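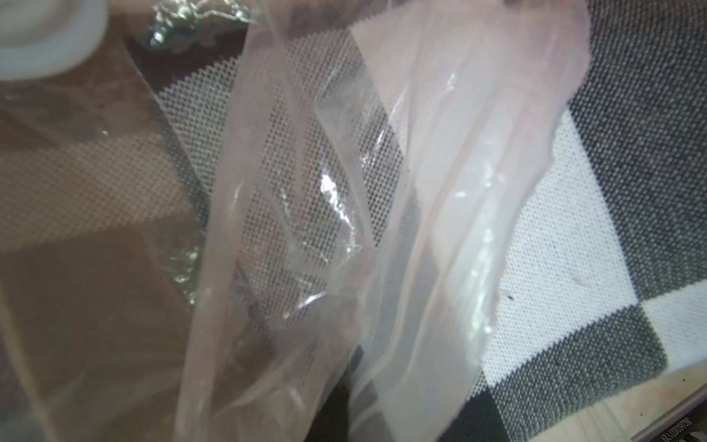 Wrist cam view, milky pink-white bag over the checked mat, clear film in the creases, foil up top. Thread on what we've been doing with see-through stuff, 1/lots

2/ Short version. We wanted to know whether a wrist camera on its own can tell a gripper where to pinch thin plastic film. No overhead camera, no depth. Answer is yes, more often than I'd have bet, and the reason is a bit dull. Details follow, typing this between runs so forgive me

3/ Background for anyone new. Sorting mixed light rubbish. Film, foil, cups, bags, all in a heap. Hard things are mostly fine by now. Film is horrid. You look at it and see whatever is underneath. The depth sensor looks at it and sees either the mat or nonsense

4/ The project is called Junda. The grasp picker inside it is called Zilden. I didn't name either of them. Work is at Tremstead, where the heating came back on in November and the film started behaving differently the same week (more on that later, remind me)

5/ Old method: find the object outline, pick the middle, go down, close. Works on a cup. On a bag the outline is half made up, because the picker can't decide if the edge of a dark square is the edge of the bag. So it grabs at the mat. A lot.

6/ You can see the trouble in the picture at the top. Look at the thinner part of the bag, left of the broad one. The mat comes straight through. A pale square with a slanted edge, and that slanted edge is STRONGER than the bag's own edge. Any edge finder goes for it

7/ Which is why we use the check mat btw. People keep telling us to swap to plain black. Plain black is easy and teaches you nothing about a real belt with muck on it

8/ New method, what changed. We stopped asking "where is the object". We ask "where is there a crease I could pinch". Creases throw little bright glints. Glints are local. They don't care what's behind the film. Look at the middle of the photo again, clear bit, sharp folds, one proper bright white spot where it doubles over. That's the sort of place Zilden scores high

9/ So each patch of the image gets two scores.
one: how crease-like is it
two: how much does the pattern behind it carry on undisturbed
High on the first and low on the second = go there

10/ Second score is the bit I'm pleased with. If the woven dots run through a patch clean and straight, then the film there is lying flat or there's no film at all. Either way a bad pinch. If the dots bend or smear or vanish, something is bunched up in front of them. The mat is doing half the sensing for us

11/ Which also means the mat matters more than I'd like. I know. Coming to that

12/ Numbers. 1,286 pinch attempts on film, split evenly between old method and new, same heap for both each time, order shuffled. A win = film leaves the mat and is still held when the arm stops moving. No partial marks

13/ Old method won fewer than half of its goes. New method won well over half. Full table goes in the write up, not putting percentages here because last time somebody screenshotted a half-finished one and it went round for months

14/ Where it helps most: bunched bags. Folds everywhere, plenty to choose from. Where it helps least: flat sheets. The brownish area down the left of the picture is a fair test of that, looks like more clear sheet over something brown, soft creases and one faint fold line near the edge. Very little to go on. Zilden gives that whole side low marks and I don't blame it

15/ Foil. Ugh. Foil is ALL glints. First version adored foil, went for it every single time, because crinkled foil looks like the best crease in the world

16/ Fix was cheap. Foil has no pattern coming through anywhere, not even next to the glints. Film nearly always has some see-through nearby. So now we check the neighbours before trusting a glint. Foil gets passed on to the ordinary grasp picker, which copes

17/ Half-hidden foil is still a pain though. In the photo there's a greenish-silver bit left of the narrow part of the bag with plastic over some of it. Film on foil. Neighbours rule gets confused, the neighbours are a mess. Most of our remaining bad picks in heaps with foil look like that one, and I haven't got a fix

18/ Someone's asked why wrist only. Two reasons. Cost, a bit. Mainly angle. The glints move when the camera moves. From overhead you get one set of glints and that's your lot. From the wrist you get a new set every few centimetres on the way down, and real creases keep lighting up somewhere along their length. Flat shiny patches slide about

19/ So Zilden looks 2 times before it commits. Once high, once lower. If the top patch is still near the top in the second look, close. If not, back off and pick again. Tried more looks. Slower, hardly any better

20/ Backing off turned out to be worth a lot. Old method had no way of saying "not sure". Adding that to the old method on its own helped it too, which I should say out loud becuase it makes our gap smaller. With backing off on both sides the new one still wins. By less.

21/ Light. Ours comes mainly from one side. You can see the sheen on the wide part of the bag and then the white square lower down is much more even. With softer light from everywhere the glints go weak and so do we. We ran a small set like that, 23 attempts, and it was poor. Too few to say how poor

22/ Right, the heating. Dry warm air, film starts clinging. To the mat, to the fingers, to itself. Lost some wins where the pinch was good and the bag just wouldn't let go of the one next to it. We count those as wins for picking and log a note. Some people would count them as failures. Fair enough, both will be in the table

(bag still held = win, even with a passenger. same rule for both methods)

23/ The mat question. Does this only work on checks? Tried it over plain cardboard. Crease score fine, second score nearly useless, nothing to look through to. Result sat between old and new. Then over a printed sheet of small random shapes and it came back to near enough the check mat result. So it wants SOME pattern. Doesn't have to be ours

24/ Belts in real plants are scuffed and stained and I'd guess that counts as pattern. Guess. Haven't tested one. Please don't quote me as having tested one

25/ Training. Labels were the slow bit. Marking creases by hand on see-through plastic is a miserable afternoon, two people will draw two different creases on the same fold. We gave up on lines and went to dots. Click where you would pinch. Quick, and people agreed far more

26/ Also threw out the "bag or not bag" label completely. Try it on the top left of a heap where a clear sheet's lying near something white and round. Is that sheet one object or three? Don't know. Don't need to know. Need a place to pinch

27/ Replies catching up:
- fingers are soft pads, plain, nothing clever
- yes suction was tried by an earlier lot here, film gets sucked in and folds up the cup
- no it doesn't know which bag it's picking up, it picks up a bag
- picker runs on the small machine next to the arm, no big server

28/ Somebody compared it with Gil. Gil picks from the depth image so it's a different starting point, and we've only run it here with default settings. It struggled on clear film. It might do much better tuned. I'd rather someone who knows Gil did that properly than have us do it badly and call it a baseline

29/ What's next: film on foil (see 17), softer light (see 21), and wet film, which I've been putting off as it means water near the arm. Wet film has glints everywhere that aren't creases at all. Expecting it to be grim

30/ Code when it's tidy. The pinch dots will come out first, they're ready bar the licence text. Images at full size, as the dots in the weave go to mush if you shrink them and then the second score falls over. We found that out by shrinking them

31/ correction to 12, "same heap" means same items dropped again from the same tub, not the identical arrangement. You can't put a heap of bags back how it was. Should of said

32/ Arm's finished its run, off to reset the mat. Will answer the rest tonight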